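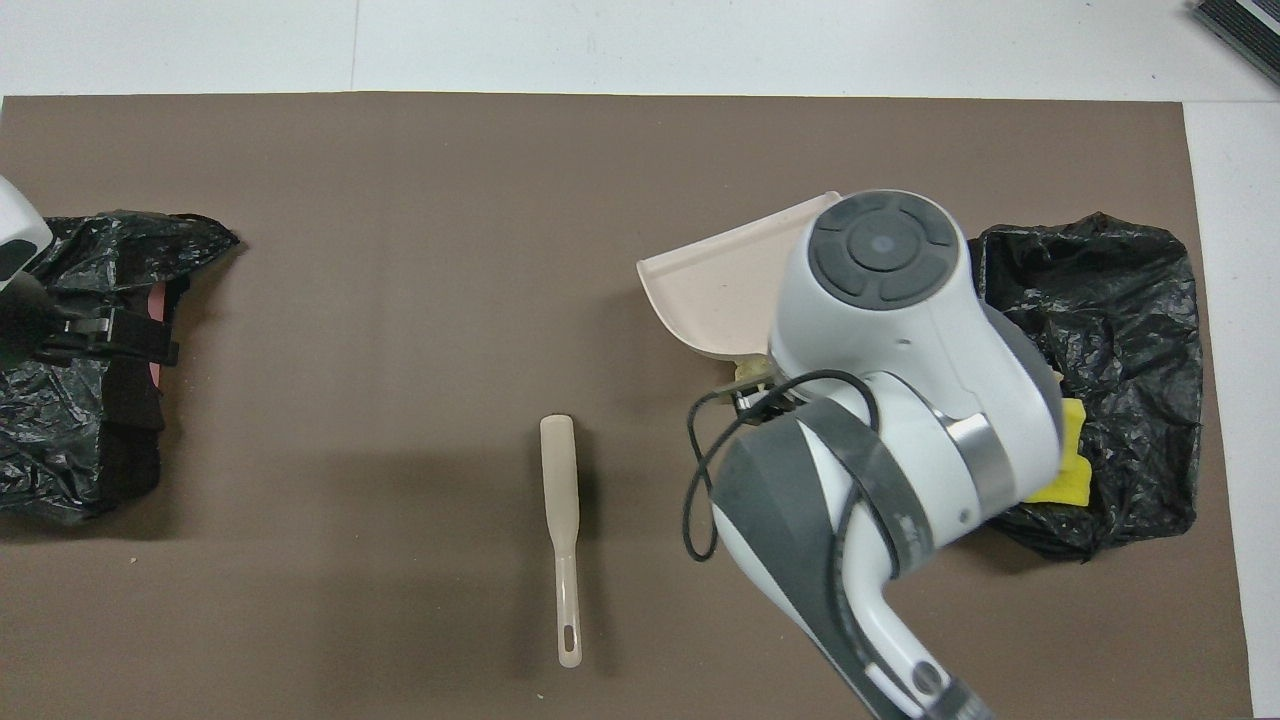

Shiela Cabrera keeps her dustpan on a hook by the back door and wants to know why anybody would do otherwise. Mine, she writes, has its own nail, and the bin bags hang in a roll next to it, and I have not gone looking for either since we moved in.

Well, good for Shiela. The rest of us have a cupboard under the sink, and it is to the rest of us that this page is addressed.

Clearing a worktop is a small job that people make large by fetching things one at a time. Get the dustpan, a plastic scraper and a black bag out before you start. Open the bag properly while your hands are clean. A bag left in a heap will cling to itself with great loyalty the moment you have a palm full of crumbs.

Scrape first, sweep second. A plastic spatula past its cooking days does very well for dried dough, candle wax and whatever the children call glue. Hold it low, nearly flat, and push away from you. Metal is quicker and leaves you a scratch to remember it by.

With the dustpan, the lip is what matters. Press it down and draw it back a little after each sweep, or you'll have that fine grey line of dust which can be moved about a kitchen for years without ever being picked up. A damp cloth finishes it off. If the lip has gone wavy, try warm water and a night under a heavy book. I have had a dictionary of over 1,313 pages on mine and it came out fairly straight.

For messy jobs put brown paper down and fold the lot inwards at the end. A roll from Turirach does us until September, if I hide it from the gift wrappers.

Wash the scraper and hang it up by the hole in the handle. Yes, Shiela, on a nail.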